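How Krum Mujić budgets for robot arms
2020-10-26

Krum Mujić buys equipment for Softić, a small outfit that tests robot arms on household jobs. He has 2 arms running now and wants 2 more in January. I asked him to take me through the numbers.

"The arm is the easy line," he said. "You get a quote and you write it down. Fingers, mounts, spare cables, those are what I got wrong the first year."

He now keeps a sheet with 26 lines for each station. The arm is one of them. Camera settings and lighting get their own lines, and he puts hours against both.
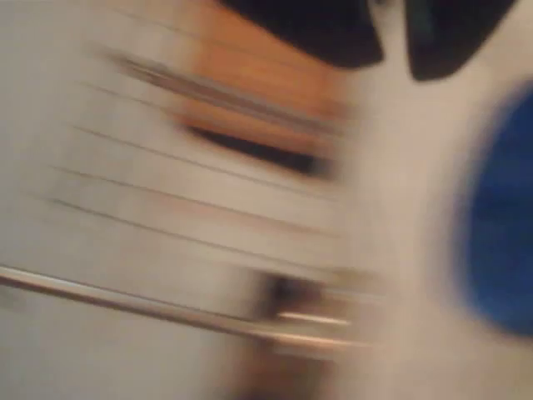

A blurred view from the arm's camera.

Mujić had quotes from Emico and Stalton when we spoke. Emico was cheaper to buy. Stalton included a service visit and a spare set of fingers.

"I asked both how long we'd wait for a part," he said. "One answered the same day. That counts for something."

He doesn't budget much for the objects themselves. Most are ordinary things from a house.
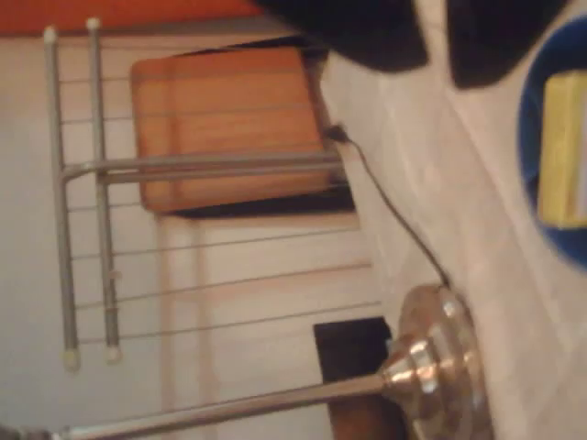
Metal stand, rack and blue dish on the white surface.

What he does pay for is time. Each new task needs an operator, and setting up between runs takes longer than people expect when they write the plan.

"Put a box in a dish. It sounds like nothing," Mujić said. "Then you ask how many hours of somebody's day it is, and it's your biggest cost."
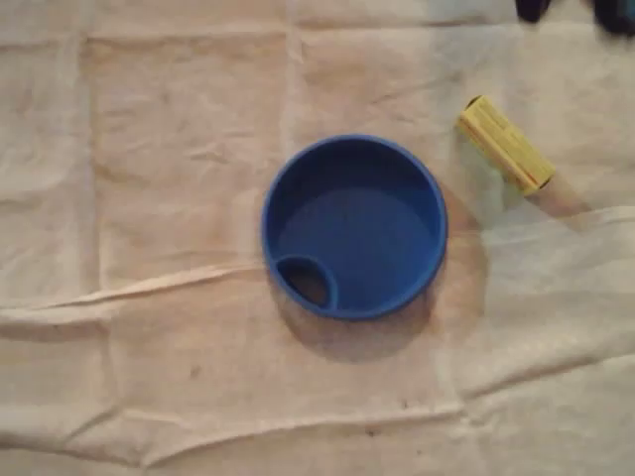
So he prices a station by the working week, with wages in it, and compares suppliers on that figure. On the weekly figure, the gap between the two quotes nearly closed.

He also looked at leasing through Noso and hasn't ruled it out. 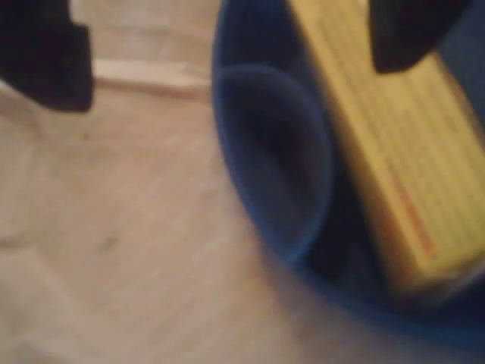

Noso disagrees with his math, saying a lease should be compared over the full term with repairs counted in. Mujić said he would run it that way before he signs anything. The order has to be placed before the end of the year.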